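3. Short sayings in the Dullevville readers

We went through 22 school readers from the Dullevville collection, looking only at poems that had been cut down to one or two lines and set as mottoes. Most pages give the poet's name. Very few give the title, so tracing them was slow.

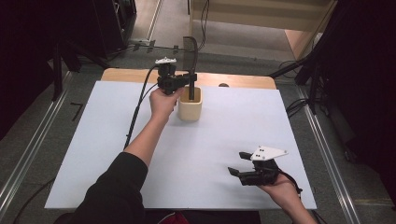

Ruairí Cullinane
Lecturer in Poetry and Print, Jodavness College

Cutting changes the tone first. A doubtful line turns sure of itself once the lines on either side are gone. Seen most clearly in Tóth's winter poems, where the speaker asks a question, half answers it, then takes the answer back. The readers keep the half answer. Children copied it out as advice. Same habit in the Clundotlow almanac, December pages especially, though there the spelling is modernised aswell and a comma often goes missing.

Line breaks fare worse. Where a slash marks the break, the reader can still hear the pause; where the line is run on as prose, the rhyme turns up in the wrong spot and sounds like an accident. We marked each saying as slashed, run on or reset. Reset ones were set aside for now.
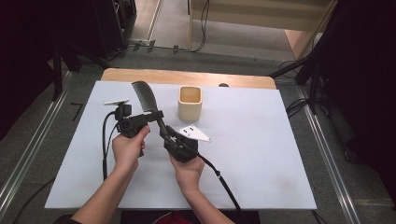 Couplets hold up better than single lines. The second line leans on the first, and an editor who drops one usually notices the gap. Think of the two hands in Figure 2, held close together with the right a little lower than the left: the pair reads as a pair, and so does a couplet on the page, even indented. A single line has no such partner and gets its meaning from whatever the editor prints beside it, often a proverb or a bit of scripture. More on this in section 5.

Figure 2. Two hands, one slightly lower.

Not yet checked: wether the teachers' copies carry the full poems at the back. Two of them seem to.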